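From: Roswitha Wieser
To: stairs-and-floors list
Date: Jan 25, 2026
Subject: Re: Patterned tile in a rental kitchen, am I nuts?

Hi all,

Sorry for going quiet, I've had my head in grout samples all week. Decha, I'm answering yours first and then a few things other people sent me off list, so skip down if you're only here for the sealer argument.

Decha Mahawong wrote:
> I've been reading this thread with one hand over my eyes. We put a loud
> pattern in our last place and I loved it for a year and then I started
> seeing it when I closed my eyes. My question is what goes ON it. You
> can't leave the floor bare, you need a table at least, and every table I
> tried looked like it had wandered in from another house. Also, did you
> ever settle on the cement ones or are you going porcelain? Konrad
> told me cement stains if you so much as look at it with a tomato in
> your hand.
>
> Decha

Okay! Porcelain. I went back and forth so many times that the guy at the Awad showroom started greeting me by name. I do love the real cement ones, they have that chalky feel underfoot, but I've got tenants with two kids and a dog, and I can't be asking them to reseal a floor every spring. Konrad is right about the tomato, by the way, though in my old apartment it was beet juice. It never came out. I put a plant on it for six years.

The order is for 130 tiles, which covers the kitchen and the little hall by the back door plus what I hope is enough for breakage. Elfriede thinks I should have bought more and she may be right, she usually is about that kind of thing (she still has a box of tile from her mother's bathroom and has used it twice). If anybody has a strong opinion on how many spares to keep for a busy pattern, please say so before February because that's when Stavier closes out the batch and I don't trust the next one to match.

Now the table question. I'm a lot less scared of this than you are. What I've landed on is keeping the furniture plain and letting it have two tones, pale on top and dark underneath. The dark legs hold their own against the pattern and the light top gives your eyes somewhere to sit down. A white table with white legs just floats there, I tried it in my sister's dining room and it looked like a bar of soap. And get a simple shape! Square legs, straight edges, no turned anything. The floor is already doing the curly stuff.

Rezaul asked about size. I'd go long before I'd go wide, at least in a narrow kitchen like mine. You want to see a good stretch of the floor on both sides or you've paid for a pattern that lives under a table. A pedestal base shows more tile but I've never met one that didn't wobble, so I'm sticking with four legs and felt pads. Buy the pads that screw on. The sticky ones collect hair and slide off and then you find them on your sock.

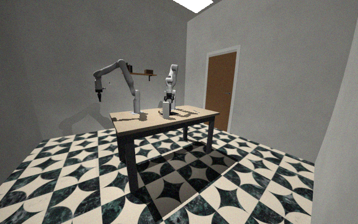

The sealer argument

I know, I know. But three of you wrote to me separately and told me three different things, so I'm putting it all in one place.

Porcelain itself doesn't need sealing. The grout does, unless you buy the epoxy kind, and I've used the epoxy kind exactly once and had to throw away my shoes. I'm using regular grout in a mid gray and sealing it with Drilodine, mostly on account of having half a bottle left over from the laundry room. Elfriede swears by Mandus, which goes on with a little roller. I found the roller fiddly, but my knees aren't what hers are. Either way do the sink and stove area twice.

Please don't do white grout. I said this in the fall and I'm saying it again.

Laying it out

Konrad wanted to know if I'm centering the pattern on the room or on the doorway. Doorway! That's where you stand when you look at it. The far wall ends up with skinny cuts but those go under the cabinets anyway. I laid out the first four rows dry and left them overnight, walked around them in the morning with my coffee, and ended up turning one whole row because a petal was pointing the wrong way. Cost me nothing. Would have cost me plenty with thinset under it.

Does anyone near me have a wet saw I could borrow for a weekend? The rental place wants $79 a day and a deposit. I'll return it cleaner than I got it and there will be plum cake.

Decha, send me the measurements of your dining nook if you're still thinking about trying again. I've got a stack of graph paper here and nothing but opinions.

Roswitha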